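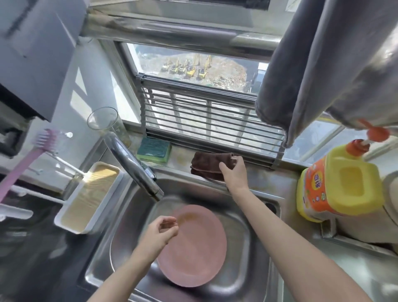 The residents' association of the Grenley building requests guidance on the removal of hard water deposits from shared kitchen fixtures. The building was connected to the Zedley municipal supply in April, and a white crust has formed on most surfaces that come into regular contact with the water. The tall curved faucet at the sink is chrome, and we are concerned that an acidic product may damage the plating. The basin is stainless steel. Our present cleaning schedule calls for dish soap and a cloth, which removes grease but has no effect on the scale. The test strip supplied with the building's welcome packet gave a hardness reading of 200 parts per million. We would like to know whether household vinegar is acceptable, how long it may be left in place, and whether a softener should be considered. The lease does not permit alterations to the plumbing without written consent.

Posted by Grenley Residents, May 17, 2018

**Hosoda Home Services**

A reading at that level is classed as hard, and visible scale is to be expected. White vinegar is acceptable on both surfaces if it is diluted and the contact time is kept short. The following procedure is suggested:

- Mix equal parts white vinegar and warm water.
- Soak a cloth in the mixture and wrap it around the affected part of the faucet.
- Remove the cloth after 6 minutes and wipe away the softened scale.
- Rinse thoroughly with plain water and dry.

Repeat the treatment if necessary. Do not extend the soaking time on chrome. Where the plating is already worn or pitted, acid can reach the metal underneath and cause further damage. Steel wool and scouring powder should not be used on either surface. Under no circumstances should vinegar be combined with bleach or with any product containing bleach.

If the flow from the spout has weakened, unscrew the aerator and soak it separately. Please note the order of the parts before taking it apart.

Stainless steel should be wiped in the direction of the grain. Drying is the step most often omitted, and it makes the greatest difference, as scale is left behind when standing water evaporates.

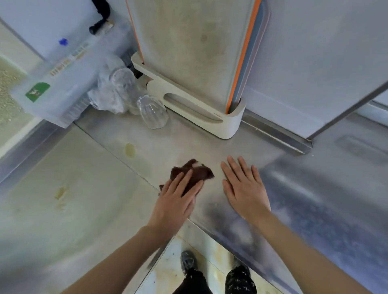

*Wiping down a stainless steel counter with a cloth.*

**Dirkalon Tenant**

Vinegar is fine. We have used it in our building for almost two years and the faucets have not suffered. Lemon juice also works but is more expensive.

**Zedley Plumbing Desk**

With regard to the softener, a whole-building unit must be connected to the incoming supply line and would therefore require the consent mentioned in your lease. The property manager should be approached first. A filter pitcher may reduce scale in kettles, depending on the cartridge, but will do nothing for the faucet or the basin.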